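Visit to the Zultness foam works, Skindgate

Thirteen of us from Després Hall went to Skindgate to see how cleaning sponges are made and to settle what we should be ordering for next year. The coach left the hall at 8.15 and we were at the works by ten. Harvey Ouellet, the production manager, met us at the gate and gave us overshoes and ear plugs.

The works began as a dye house. Foam came in after the dyeing moved away, and the old drying loft is still used for storage. The site now has 64 staff on two shifts.

We started with pouring. Liquid is fed on to a paper-lined conveyor, where it rises and sets into a long block. The block is cut into lengths and left to cure overnight in a separate hall with its own fans. It is warm in there and it smells, though not as strongly as I had expected. After curing, the crust is trimmed off and sold for carpet underlay. 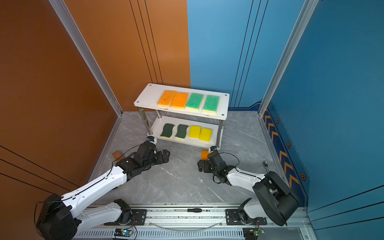 Domestic Services, Després Hall

The two-colour sponges took up most of our questions, as we use them in every kitchen. The scouring layer arrives on rolls and is glued to a sheet of foam before anything is cut to size. Harvey said the glue is where most complaints come from. If the sheet is pressed too soon the layers part at the corners, and a customer will see that within a week.

We asked about colour coding. The colours are only pigment and make no difference to how a sponge cleans. Our own chart gives green to kitchens and yellow to washbasins, and the works can supply both in the same size. A carton holds 264 and we can mix colours by the half carton.

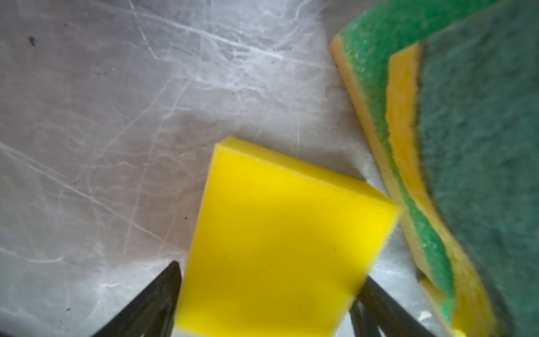
Can a sponge be washed and used again?
Wash it in hot soapy water, rinse it and let it dry fully between uses. Replace it once it smells or starts to crumble.

Lunch was in the canteen, soup and a roll, with a choice of two soups. Afterwards Jaxon Morin from sales showed us the Orus range, which has a denser foam and costs more. He passed round cut pieces and a bowl of water. The dense foam takes longer to fill and holds on to grease, so I would keep it for tiles and paintwork.
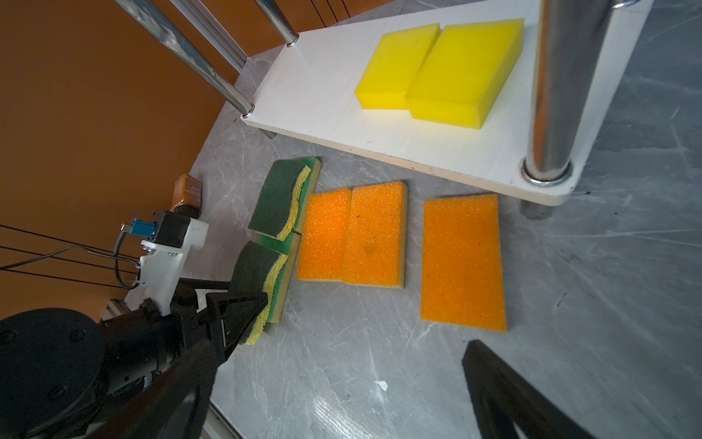
Page last changed: January

The last stop was packing. Sponges are wrapped, boxed and stacked on pallets by the loading door. It was cold by the door and we did not stay long.

Our order last year came to 1216 sponges, nearly all of one type. I have asked for a quote on a mixed order and for samples without the outer wrapping. The kitchens will try the samples first, then the bedroom floors. Anyone who wants the safety sheets for the glue can get a copy from the linen room before noon.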